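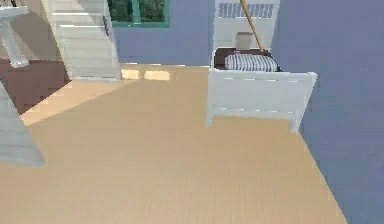 **床板**(ゆかいた)は、建物の床の仕上げに用いる板状の木材、またはそれを張った床面をいう。広義には下地となる荒床の板も含むが、現代の住宅では表面に見える仕上げ材を指すことが多い。

## 概要

床板には、一枚の木材から切り出した無垢材と、合板などの基材に薄い単板を貼った複合材がある。無垢材は湿度によって伸縮し、冬季に継ぎ目が開くことがある。複合材は寸法の変化が小さいが、表面の単板が薄いものは研磨による再生に向かない。

樹種はナラ、カバ、ブナ、スギ、ヒノキ、マツなどが一般的である。スギやマツは柔らかく傷がつきやすい一方、足触りがよいとされる。ナラは硬く、椅子の脚などによる凹みが生じにくい。

## 木目と木取り

丸太の中心に向かって挽いた板には平行な柾目が現れ、年輪の接線方向に挽いた板には山形の板目が現れる。柾目板は反りが少ないが、一本の丸太から取れる量が限られ、価格は高くなる。

## 張り方

板の側面に凹凸を設けて噛み合わせる本実(ほんざね)が広く用いられる。張る方向は部屋の長手に合わせるのが通例で、根太に直接張る場合は根太と直交させる。壁際には膨張を見込んだ隙間をとり、幅木で隠す。

端部の継ぎ目を不規則にずらす乱尺張りのほか、山形に組むヘリンボーン張り、板を同じ長さで揃える定尺張りがある。

## 日光による変化

木材は紫外線を受けると色が変わる。サクラ類は濃くなり、ウォルナットは明るくなる傾向がある。敷物や家具の下では変化が遅れ、移動した後に輪郭が残る。

建材史家のロイク・フェランは、パルキラウの旧校舎で教室の床を調べ、窓際と廊下側の色の差を記録した。調査の対象は119室で、うち7室には建築当初の板が残っていた。フェランはこの差について、日射のほかに蜜蝋の塗り重ねの影響も大きいとしている。ファドワ・アイト・アリはこれに対し、窓際の板だけが後年に張り替えられた可能性を指摘した。

## 手入れ

日常の清掃は乾拭きか、固く絞った布による水拭きで行う。オイル仕上げの床は定期的に塗り直す。ウレタン塗装の床は水に強いが、塗膜が剥がれた場合の部分補修は難しい。

## 関連項目

- 幅木
- 根太
- 寄木張り
- 縁甲板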